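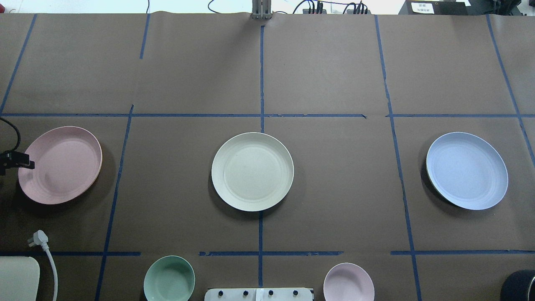 Plates and bowls on the taped-up table at Trarnov.

My mother had a rule that whoever cooked didn't wash up, and I've spent most of my adult life looking for somebody to take her side of the bargain. So when Riaan Maluleke invited me to see how his team at Trarnov was getting on with kitchen chores, I said yes before he'd finished the sentence (and brought biscuits, which seemed only polite).

Riaan is a patient man who has spent 11 months on crockery. A plate, he told me over tea, is a rotten thing to pick up if you've only got two fingers. It's flat, it's slippery, and the bit you want to hold is hardly higher than the table. Bowls are kinder. Lids he'd prefer not to discuss before lunch!

His best run so far came in May, when the arm put away 30 pieces in a row, and the whole office came out to clap. On a bad day it'll fumble the very first one and somebody has to reset the lot.

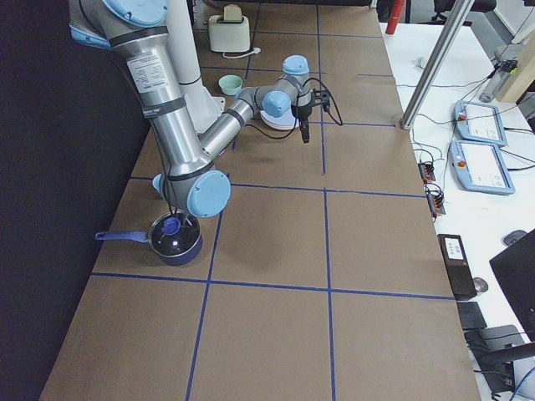 The gripper over a white plate, with the pot and toaster sharing the table.

I asked him what I suppose everyone asks, whether I could have one at home by Christmas. He laughed, kindly enough. My kitchen has a wonky drawer, a grey cat and mugs in every size and colour, and he reckons any one of those would keep his people busy for a good long while. Setting a tidy table, perhaps, in a few years. Scrubbing the roasting tin is further off, and I drove home to find mine still soaking in the sink.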